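FOR IMMEDIATE RELEASE

Calenholm firm would like the coffee capsules put away, please

Lerel's new tabletop service takes on the one corner of the office that everybody uses and no one owns

CALENHOLM, June – Lerel, the home and office tidying firm, today opened bookings for Coffee Corner, a service devoted to the square yard of furniture where the coffee gets made. It covers capsules, sugar, spoons, the tin of tea that came with the building, and the drawer beneath, which Lerel's staff have learned to open slowly.

The service was tried out over the spring in the offices of Irnen, a bookkeeping firm with 35 people and, by its own account, strong feelings about decaf. Lerel was called in after a cardboard sleeve of capsules gave way over the sink during a client visit.

"We had a shelf of files going back to 2000 and could lay hands on any page of it," said Ans Postma, office manager at Irnen. "We could not find a lungo. I was asked about this in a staff meeting, with minutes."

Coffee Corner begins with what Lerel calls the clear-down. Everything comes off the surface and out of the drawer, and goes into a crate in the hallway, where its owners may visit it. Anything past its date is thrown out. Anything that belongs to somebody who has left the firm is held for a month and then thrown out with slightly more respect. The top is wiped, a plain white surface is made ready, and only then does the discussion start about what gets to come back.
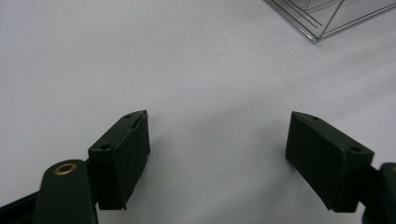
The clear-down is the part clients try to skip, and Lerel has made it a condition of booking. People asked to tidy around their things will move the sugar two inches to the left and report that the job is done. Faced with matte white and no pattern or lettering anywhere on it, they tend to go quiet and think about how many sweeteners a person needs. Faint creases are allowed at this stage. Lerel's staff used to smooth them out, and then found that the client would put a mug down on the spot while they were doing it.

"I have had a grown man ask me if he could put just the one stirrer back," said Siebe Van Wijk, who runs Lerel's office work. "I said no. He put it in his shirt pocket. I think about him quite often."

After the clear-down, items return in order of use. Capsules come first, in a clear box that sits off to one side and leaves the middle of the table free for cups. Lerel looked at baskets, racks, a rotating stand and a handsome lidded jar before settling on the box. The baskets hid what was in them. The rotating stand was popular for one afternoon, and was then taken away from accounts.

A box you can see into has a further use in an office, where running out of coffee is usually discovered by the person least able to cope with it. With clear sides, the last few capsules are a public matter. Irnen has seen a sharp rise in staff mentioning, in passing and to no one in particular, that the box is getting low.

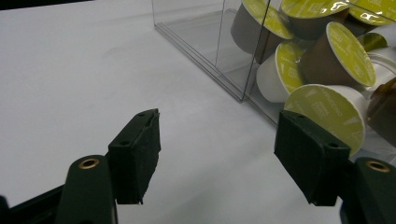 Lerel also asks each client to agree to a short set of house rules, which are kept in the drawer. Refill before the box is empty. Used capsules go in the bin with the lid, and never back among the new ones, however tired you are. Nothing may be stored on the table "for now." The last rule was written by Irnen's own staff and concerns oat milk. Lerel has been asked not to publish it.

Not every part of the trial was a success. An early plan to sort capsules by strength, mildest at the front, lasted until the first morning rush. A second plan, to sort them by color, set off a long exchange of emails on the subject of whether a certain capsule was purple. Coffee Corner now leaves sorting inside the box entirely to the client, and the firm's advice is to let it go.

"They all come out brown," said Lotte Geerts, who led the Irnen visits. "I put that in my report and it was taken out, so I am glad to be able to say it here."

A second trial took place at Hendriks, a furniture showroom on the edge of Calenholm, where coffee is offered to customers waiting on a delivery date. The old setup had spread from a side table to a display sideboard and from there to a display bed. Lerel brought it back to the side table in a morning. The sideboard has since been sold. Hendriks would prefer not to discuss the bed.

"Customers used to ask if the coffee things were included," said Henk Claeys, the showroom's manager. "One couple wanted a price. In hindsight I should have given them one."

Coffee Corner is open to offices, showrooms, waiting rooms and any private kitchen where the matter has become tense. A booking includes the clear-down, one clear box, the house rules and a return visit after 20 working days, at which Lerel's staff will look at the table and say nothing for a short time. Clients may supply their own box if it is see-through. Clients may not supply their own rotating stand.

Lerel does not sell coffee, has no view on which capsules are best, and asks that samples no longer be sent to its office, where the table is full.

About Lerel

Lerel was set up in Calenholm in 2000 to sort out attics, and has been working its way down through the building ever since. Its other services include Hall Cupboard, Under the Stairs, and a half-day session on cables that is booked mostly as a gift, not always a welcome one.

Press contact

Ans Coppens, Lerel press desk, Calenholm. Calls are taken in the mornings, after coffee. Interviews with Siebe Van Wijk and Lotte Geerts can be arranged on request. Reporters who would like to see a clear-down in person are welcome to attend one, and should expect to be handed the crate.

ENDS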